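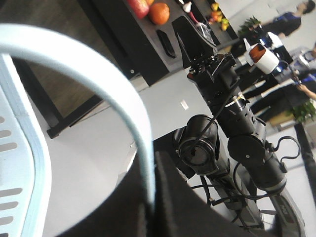

Robot Fault and Safety Technician, Shelf Handling (Tadum)

6 min read

Keltutura is hiring a technician to work on faults in our shelf handling robots at the Tadum test floor. The job is full time and on site. You would start in July. We are filling one position now and may fill a second from the same group of applicants.

Background to the position

Tadum is where we run two-armed robots on retail tasks: picking up bottles, cans, fruit and packaged snacks, moving them between shelves, counters and baskets, and putting them back. People work on the same floor as the robots.

During a long block of restocking runs, an operator reached into a shelf bay to straighten a bottle that had rolled against the back panel. The robot had stopped a few seconds earlier and its status screen said "Hold." The operator took that to mean the arm would stay where it was until somebody pressed resume. It did not. The arm finished a retry, came forward and pinned the operator's forearm against the shelf edge. The second operator hit the emergency stop and the arm was backed off by hand. The injury was bruising and a shallow cut, treated on site. The operator was back at work the next day, on other duties.

We stopped all shared-space runs that afternoon. The review found three things.

First, "Hold" was shown for two different states. In one of them the drives are disabled. In the other the arm is waiting for the gripper to report whether it has an object, and it will move again by itself when the report arrives or the timer runs out. The screen used the same word and the same color for both.

Second, the gripper report was often late. Our motion software, Skenden, expects a grip confirmation within a set time. On the runs leading up to the incident it had logged 3559 picks, and in 82 of those the confirmation came after the timer had already started a retry. Most of these had no visible effect other than a pause and a second attempt. They were filed as "slow grip," given low priority, and left open.

Third, the area scanner that should have stopped the arm when a person came close had a muted zone along the front of the shelf. The zone was set up during installation so the robot's own arm would not trip the scanner. It was too deep, and it was never measured again after the shelving was moved.

None of these needed special equipment to find. The logs were there, and so was the scanner map. We did not have anyone whose main job was to read them together, and that is the job we are advertising.

What you would do

You would own the fault list for the shelf handling stations. In a normal week that means:

— Read the stop, retry and grip logs from every station and sort them by cause. The current labels were written by several people and overlap. You would replace them.

— Reproduce faults on the floor with the arm at reduced speed, alone in the cell, and write down the steps so another person can do the same.

— Check scanner zones, emergency stops and enabling switches against the drawings. After any shelf, counter or robot base is moved, the station stays locked out until you have signed the check.

— Inspect grippers and wrists. This covers finger wear, loose mounting bolts, cable strain at the joints, and bits of wrapping or clear plastic stuck to the fingers.

— Sit in on the change meeting for Skenden and say what a change would do to the people standing near the arm. You can block a release. You don't need a manager's approval to do so.

— Write incident and near-miss reports in plain English. They go to everybody on the floor, including contractors.

You would not be asked to write motion planning code, though you will read some. You would not run demonstrations for visitors.

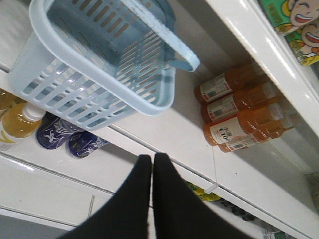
Shelf station, with the gripper fingers in front.

Faults open at the time of writing

We would like applicants to know what they are walking into. The following are all still open.

Bottles lying on their sides. The grip planner was tuned on upright bottles. With a bottle on its side the fingers can close on the shoulder or the cap, and the bottle turns as it is lifted. Sometimes it drops back onto the shelf and rolls. A rolling bottle is what the operator was reaching for. We have lowered the lift speed, and this has made the drops less frequent without fixing the cause.

Baskets with slotted sides. A fingertip can enter a slot when the arm works close to the basket wall. The force limit then trips late, and the arm drags the basket with it for a short distance. We have asked for a larger clearance around baskets, but there is not much room to give on the narrower shelves.

Glossy shelves. White shelves with a polished surface give reflections that the depth estimate sometimes reads as an object, or as a gap in the shelf. The arm approaches, stops short and retries. There may be a link with the late grip confirmations. We haven't tested it properly.

Clear packaging. Thin film is hard to detect, and a gripper that carries a piece of it can report a grip with nothing in it. The opposite also happens.

Restart after an emergency stop. One station needs two presses of the reset to come back, and operators have learned to press twice everywhere. On the other stations the second press acknowledges a warning they ought to read. We have put a printed notice on each station. A notice is a poor fix and we want it replaced.

What has already changed

The word "Hold" is gone from the screen. The two states are now "Drives off" and "Waiting — arm can move," in different colors, and there is a lamp on the robot for the second one. Automatic retry is disabled whenever the station gate is open. The muted scanner zones have been redrawn and measured with a test rod. Any late grip confirmation now ends the run, which has cost us a lot of throughput. You would decide with the software team when, or if, that rule can be relaxed.

Shared-space runs have not resumed, and we have not set a date for them.

What we are looking for

You should have at least two years of hands-on work with industrial or mobile robots, packaging lines, warehouse automation or similar machinery. Field service experience counts in full. So does maintenance work in a plant.

You should be able to read an electrical drawing and a safety circuit, and to follow lockout procedures without being reminded. You need enough scripting ability to pull counts and times out of log files. We use Python, but we don't mind how you learned it.

You should be comfortable telling people to stop. Some of them will be senior to you and some will be in a hurry.

A degree is not required. Formal machine safety training is useful, and we will pay for it if you don't have it. Experience with two-armed robots is useful too, but few people have it and we don't expect it.

The work involves standing for much of the day, kneeling to reach the lower shelves and robot bases, and lifting stock crates. If any of that is a difficulty, tell us. Parts of the job can be arranged differently, and lifting equipment is available.

Hours and conditions

Day shift, with one late shift every second week when stations are reconfigured. There is no on-call duty. Overtime is paid and is rare. You would report to the site lead for day-to-day matters. For anything involving a lockout or a blocked release you report directly to the head of engineering, who is not responsible for the delivery schedule.

Your first 8 weeks are mostly training. You would shadow the operators, run each station yourself, and go through the full incident file, including the parts that do not reflect well on us. You won't sign checks alone during this time.

The floor team is about 10 people on most days. The Tadum floor is on the ground level of the Carhuamaca building, with step-free access from the parking lot. Safety shoes and glasses are supplied.

How to apply

Send a resume and a short account of a fault you traced yourself. One page is enough. Tell us what the symptom was, what you first thought it was, how you found the cause, and what was changed afterward. If the first fix was wrong, include that. Leave out the names of customers and any drawings you are not free to share.

We don't need a cover letter. Send both files through the jobs page on the Keltutura website and choose "Tadum — fault and safety" from the list. Applications are open until April 12, 2026.

Applicants we want to meet will be invited to a half day on the floor. You will be given a set of real station logs and a station that has been locked out, and asked to tell us what you would check before it goes back into service. A technician will be with you the whole time, and the drives will be off. The half day is paid, and we cover travel.

Everyone who applies gets an answer. If you came for the half day, we will also send you our written notes on it.

Questions about the job, the incident or access to the building can be sent through the same page. If you want to read the incident summary before deciding whether to apply, ask for it. We send it with the injured operator's details removed, at that person's request.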